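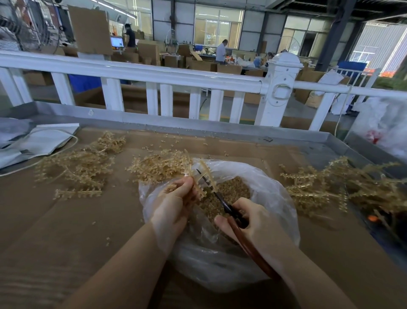
Small tan parts being cut from their sprues and dropped into a clear bag at Holmgren's Flidcombe plant.

Holmgren Adds Hand Trimming Tables at Flidcombe Plant

Reading time: 3 minutes

FLIDCOMBE, 13 Feb 2018. Holmgren, a molder of small plastic parts, has opened a hand trimming area at its Flidcombe plant. The area takes over work that the company used to send to outside shops. It handles parts that come out of the mold still joined to a sprue, the thin runner that carries plastic to each cavity.

The first customer for the service is Grosbridge, which buys small tan fittings from Holmgren for its line of shelving hardware. The fittings are molded in rows along a sprue that looks something like a comb. Each one has to be cut free before it can be counted and packed.

Until now, full sprues left the plant in cartons, were trimmed elsewhere, and came back for inspection and packing. The round trip usually took 7 working days. Holmgren says trimming and bagging in the same building will bring that down to 2.

"We were shipping boxes of mostly air," said Trygve Solberg, plant manager at Flidcombe. "A carton of sprues weighs almost nothing and takes up a lot of room on a truck. Then we paid to bring the parts back. It made sense to put in tables and do the cutting ourselves."

The tables stand on a section of the plant next to the main floor, behind a white railing. Workers cover the tabletop with brown cardboard, which is replaced when it gets worn. Sprues are tipped out in piles, and the operator takes one at a time, holds it over an open bag and snips the parts off with scissors. The cut parts fall straight into the bag.

Holmgren looked at a powered trimming press before settling on hand work. The press would have needed a separate fixture for each part, and many of the orders that will pass through the area are small. Scissors can be used on all of them. The company has not ruled out a press for longer runs and will review the question in June.

"For an order this size, a fixture would still be on the drawing board when the parts were due," Solberg said. "A person with a decent pair of scissors can start the same morning. What we ask is that the cut is close and that the part isn't nicked. If it is nicked, it goes in the scrap."

The trimming area covers 784 square feet. Holmgren cleared the space over the winter by moving carton storage farther down the floor. No molding machines were moved, and production was not stopped during the change.

Filled bags are weighed to check the quantity, then closed and labeled. Grosbridge has asked for 168 fittings to a bag, to match the number used in one of its standard kits. Bags that come up short or over on the scale are opened and checked by hand before they are released.

Empty sprues and off-cuts are collected at the end of each shift. They are sorted by color and sent to the grinding room, where they are turned back into feedstock for parts that do not have a strict color requirement. Sprues that were trimmed off site were usually thrown away by the shop that did the work, so the plant expects to buy somewhat less new material for those parts.

Packing supplies for the new area come from Pakeck, which already provides cartons to the plant. Pakeck will deliver clear bags in two sizes along with its regular carton order. The smaller size is for fittings and clips. The larger one is for parts that are trimmed in bulk and counted later.

Work in the trimming area is being shared among current employees, who rotate through it during the week. Shifts at the tables are kept short to limit strain on the hands. Holmgren is trying out several kinds of scissors and has asked the people using them to say which they prefer. Left-handed pairs are on order.

Trimming is offered to existing Holmgren customers as an added step on a molding order. It is quoted by the bag, and the price depends on the number of parts per sprue and how close the cut needs to be. Customers can send in a sample sprue for a quote. Parts molded by other companies are not being accepted at this time.

About Holmgren
Holmgren molds small plastic parts for makers of furniture, shelving and household hardware. Its Flidcombe plant handles molding, trimming, inspection and packing.

Contact: Holmgren Press Office, Flidcombe | © 2018 Holmgren. All rights reserved. | Back to top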